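Taltard Wrist-Camera Set, README

Maintained by Ezekiel Wojcik. Last edited May 13, 2019.

What is in it

3,103 still renders from a simulated two-arm robot in one bedroom. We made the set in April to check a claim in the Vimow planner notes, that a camera mounted close behind the gripper is enough for placing objects and the overview camera can be dropped. I doubted it then and I still do. Many wrist views hold two open fingers, some wall and a piece of window.
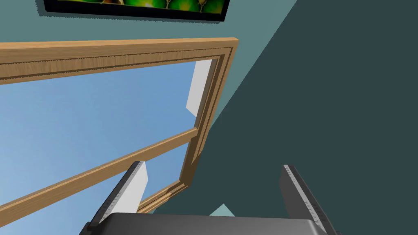

Cameras

There are two wrist cameras and one overview camera on the torso. The wrist cameras have a good line on the fingers, and that is the best I can say for them. Once the arm points up, a plain teal wall gives the pose estimator almost nothing to hold on to. A strip of wood grain at one side helps a little. 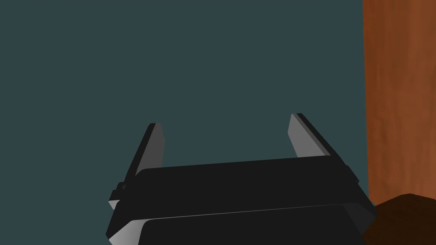 Taltard data notes, page 5

The overview camera is less exact at the fingertips, but it can take in the dresser, the bed and both grippers in one view. Latrice Doucet scored 46 poses by hand and found the overview estimate usable in more of them than either wrist view. I would like to see that repeated by somebody who did not write the scoring sheet.

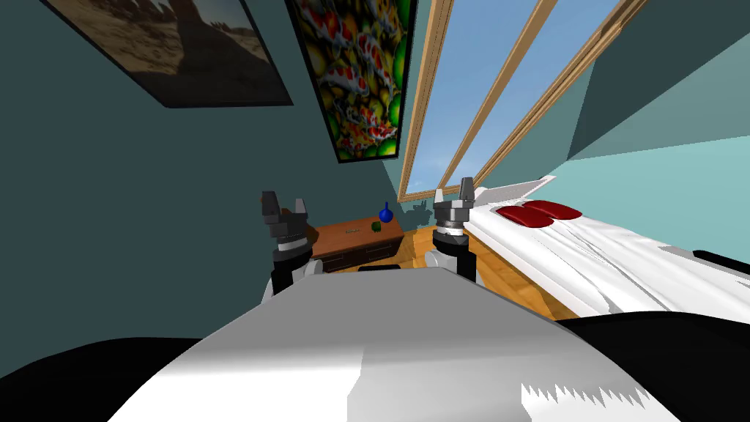 Overview camera, both grippers raised, dresser between them.

Known problems

Wall shading is flat, so any result that leans on texture will look worse than it might in a real room. Or better, if your method was tuned on flat walls. We have not tested either way. 13 stills have wrong joint angles in the log and are listed in bad_rows.txt.
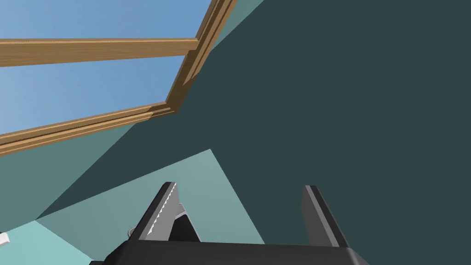

The loader does not skip those rows for you. Force readings are left out too, as the simulated contact model gave numbers I would not defend.

Please don't quote a grasp success rate from this set. It holds no grasp labels, whatever the old Mahama summary says.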